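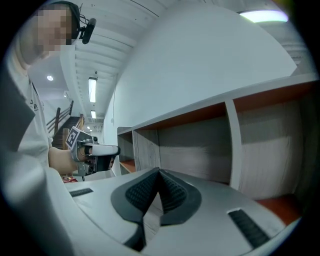
A white top with a small dark letter P printed on the chest.

How Do Words and Pictures Get onto Clothes?
Jatbridge Museum of Everyday Things: Pages for Young Readers

Many of the clothes people wear carry a letter, a word or a picture. Some of these designs are sewn on with thread. Many others are printed, and printing on cloth is a very old skill.

Blocks of wood
Long ago, printers cut a design into a block of wood. They put color on the raised parts of the block and pressed it onto the cloth, then lifted it and pressed again beside the first mark. If the block was put down in the wrong place, the pattern did not line up. The Jatbridge museum keeps about 2000 printing blocks. Many of the smallest are letters, and each letter is carved backward. When a backward letter is pressed onto cloth, it comes out the right way around.

Printing through a screen
A screen is a frame with a very fine net stretched tightly across it. The printer blocks up part of the net and leaves the shape of the design open. Thick ink is then pulled across the net with a flat rubber blade called a squeegee. The ink passes through the open part and lands on the cloth underneath. Nets come in different sizes. One of the screens in our Nomura Gallery has 77 threads in every centimeter, which is too fine to count without a magnifying glass.

Each color usually needs its own screen. A design in one color takes one screen, and a design in four colors takes four. The printer must line them up carefully, or the colors will overlap or leave gaps.
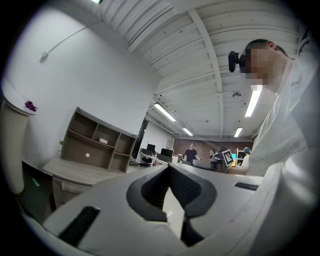 When the ink is in place, it must be set. Many inks are set with heat, which helps them hold on to the cloth in the wash. Ink that has not been set properly may crack, fade or come away.

Light cloth and dark cloth
White cloth is the easiest to print on. Pale ink on dark cloth can look dull, so the printer often puts down a layer of white ink first and adds the other colors on top.

Words to know
Block: a piece of wood with a design cut into it.
Screen: a fine net stretched over a frame.
Squeegee: a flat blade used to pull ink across a screen.
Set: to fix ink so that it stays on the cloth.

Try it at home
Ask an adult to help you cut a simple shape into half a potato. Dab fabric paint on the raised part and press it onto an old piece of cotton. Try a letter from your own name, and remember to cut it backward.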